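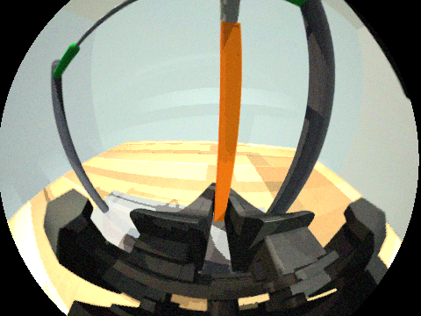

Part-time workshop assistant wanted, Brambridge

Celuren is a small clock and barometer repair business on the edge of Brambridge. We have been in the same building since 1952 and mostly work on longcase clocks, mantel clocks and the odd station clock. We are looking for a part-time assistant to start in February.

The work is mixed. You would book in repairs, clean parts, keep the stock drawers in order, answer the phone and help with collections and deliveries as far as Lutport. Once you have settled in you would learn to strip down and clean simple movements. You do not need to know anything about clocks when you start. The last person came to us from a bakery and stayed nine years.

Hours and pay

Four mornings a week, 8.30 to 12.30. The mornings can be agreed between us, but we would want them to stay the same from week to week. Pay is by the hour and is reviewed after the first 3 months. There is paid holiday and a workplace pension. Now and then there is an extra afternoon when a large clock has to be moved, and this is paid at the same rate.

What we need from you

You should have steady hands and be able to sit at close work for an hour or so at a time. You should write clearly, as all our repair tickets are still done by hand. A full driving licence is needed for the deliveries. Some longcase weights and cases are heavy, though there are always two of us for lifting. The workshop is up a flight of 14 steps and there is no lift. Please ask if you want to talk about whether that would work for you.

We use solvents and ammonia-based cleaning fluid. There is an extractor fan and gloves are provided, but if strong smells bother you this may not be the right job.

How to apply

Write a letter of one page saying what you do now and what you have mended, made or looked after. It can be anything – a bicycle, a coat, a garden wall. Post it or bring it to the shop, marked for Czesław Ziółkowski. We do not need a CV at this stage. We will ask a few people to come in for a morning, which is paid, and decide after that.

Comments (3)

Ryszard Pawłowska
Is the van a manual? My licence is automatic only.

Celuren workshop
Manual, I'm afraid. We did look at changing it but not this year.

Hà
I dropped a letter through the door at lunchtime as the shop was shut. Please let me know if it didn't reach you and I'll bring another copy.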